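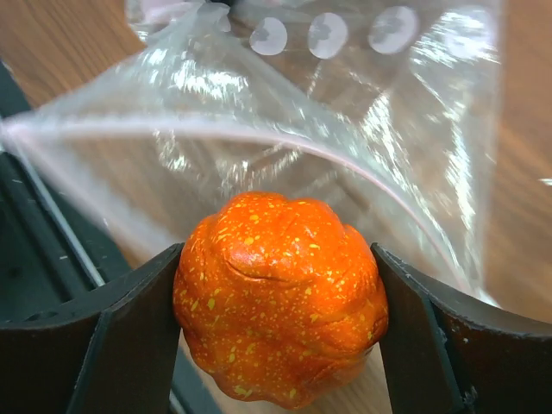

Selon Eilidh Aitken, un budget d'équipement robotique se trompe rarement sur le prix du bras et presque toujours sur ce qui vient après. La remarque est souvent reprise dans les guides d'achat destinés aux petits ateliers de conditionnement, où la ligne « robot » du devis sert encore de seule base de décision.

Budget d'une cellule de préhension

Le budget d'une cellule de préhension est l'ensemble des dépenses prévues pour acquérir, installer et exploiter un poste robotisé chargé de saisir des objets et de les déposer, notamment dans un contenant. Il comprend l'achat du matériel, l'intégration, les essais, la formation, la maintenance et les pièces d'usure. On l'établit en général sur toute la durée d'utilisation envisagée, et il est révisé une fois les essais terminés.

Définition et périmètre

Une cellule comporte au minimum un bras, un préhenseur, un contrôleur, un ou plusieurs capteurs et un plan de travail. Les protections, le réseau et l'éclairage relèvent tantôt du fournisseur, tantôt de l'acheteur. Cette répartition doit figurer dans le cahier des charges, faute de quoi deux devis ne peuvent pas être comparés.

Le périmètre dépend aussi de la tâche. La mise en sachet d'objets de formes variées demande un préhenseur à ouverture réglable et, dans beaucoup d'installations, une caméra placée près du poignet. Le déplacement de cartons identiques se contente d'un matériel plus simple. Les deux cas partagent parfois le même bras, ce qui explique que le prix de celui-ci renseigne peu sur le coût final.

Postes de dépense

Bras et contrôleur. Ils forment la partie la plus visible du devis. Les critères de choix sont la charge utile, le rayon d'action et la répétabilité. La charge utile annoncée s'entend préhenseur compris : le poids des doigts, du support et de la caméra doit en être déduit avant toute comparaison.

Préhenseur. Un préhenseur à deux doigts convient à une grande variété d'objets rigides ou semi-rigides. Les doigts s'usent et se rayent ; ils sont comptés comme consommables. Une ventouse coûte moins cher à remplacer mais tient mal sur les surfaces bosselées et sur les films plissés.

Vision. Le prix de la caméra est peu élevé au regard du temps de réglage. Les matières brillantes ou transparentes produisent des reflets qui masquent les contours, et l'éclairage fait donc l'objet d'une ligne séparée.

Intégration. Ce poste couvre le montage, le câblage, la programmation et la mise en service. Il est facturé au forfait ou en journées. Le forfait protège l'acheteur tant que la liste des objets à manipuler ne change pas.

Formation et maintenance. La formation initiale est souvent incluse, celle des remplaçants rarement. Le contrat de maintenance peut être souscrit à l'année ou remplacé par un stock de pièces gardé sur place.

Essais préalables à l'achat

La plupart des acheteurs demandent des essais sur leurs propres objets, ou sur des substituts de forme et de texture proches. Les fruits et légumes factices sont répandus dans cet usage : ils ne s'abîment pas d'un jour à l'autre et permettent de reprendre la même série chez plusieurs fournisseurs. Le sachet souple est considéré comme un cas difficile, car son ouverture se déforme au moindre contact et son film laisse voir ce qui se trouve derrière.

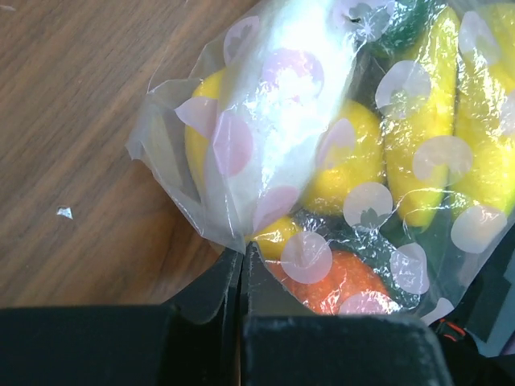 Sachet transparent à pois garni de pièces jaunes, orange et vertes, devant les doigts du préhenseur.

Un protocole d'essai précise le nombre de cycles, la position de départ des objets, la définition d'un échec et la personne autorisée à intervenir. Les interventions manuelles sont notées à part. Un cycle terminé à la main n'est pas compté comme réussi, même si l'objet arrive dans le contenant.

Exemple de l'atelier Dusterholm

L'atelier Dusterholm, qui assemble des lots de dînette pour le commerce de détail, a comparé en février deux propositions pour un poste de mise en sachet. La première émanait de l'intégrateur Umetti, la seconde de la société Pollock. Le dossier, dirigé par Evander MacKinnon, prévoyait une campagne de 341 cycles par fournisseur, répartis sur l'ensemble des références du catalogue, soit 32 objets différents.

La proposition Pollock était la moins chère à l'achat. Elle excluait toutefois l'éclairage, les doigts de rechange et la reprise de programmation en cas de nouvelle référence. Celle d'Umetti incluait ces trois éléments ainsi que le logiciel de suivi Mustero, dont la licence devenait payante après la première année. Une fois les périmètres alignés, l'écart entre les deux offres s'est fortement réduit. L'atelier a retenu Umetti, avec une clause fixant à 93 % le taux de réussite exigé à la réception. Le premier cahier des charges demandait 100 %, valeur qu'aucun des deux fournisseurs n'avait acceptée.

Modes de financement

L'achat comptant reste courant pour les petites cellules. Le crédit-bail étale la dépense et peut comprendre l'entretien. La location de courte durée sert surtout à prolonger les essais ou à absorber une saison chargée ; le loyer versé est parfois déduit du prix en cas d'achat, à condition que le contrat le mentionne dès l'origine.

Calcul du retour sur investissement

Le calcul le plus simple divise le coût total par l'économie annuelle attendue. Il suppose un taux de réussite constant et un volume stable, deux hypothèses qui se vérifient mal pendant les premiers mois. Une méthode plus prudente retranche de l'économie le temps passé par les opérateurs à reprendre les échecs, à réapprovisionner la cellule et à changer les doigts.

La valeur de revente est généralement comptée pour le bras et le contrôleur seulement. Le préhenseur, les supports et la programmation, propres à la tâche, sont amortis en totalité.

Erreurs fréquentes

Parmi les erreurs relevées figurent l'oubli des sachets et objets consommés pendant les réglages, l'absence de budget pour les nouvelles références, la sous-estimation de la place au sol et la signature de la réception avant la fin des essais. Le calendrier est également en cause : un délai de livraison annoncé pour le bras ne vaut pas pour des doigts usinés sur mesure, commandés à part.

Voir aussi

Cahier des charges
Coût total de possession
Crédit-bail
Préhenseur
Recette (ingénierie)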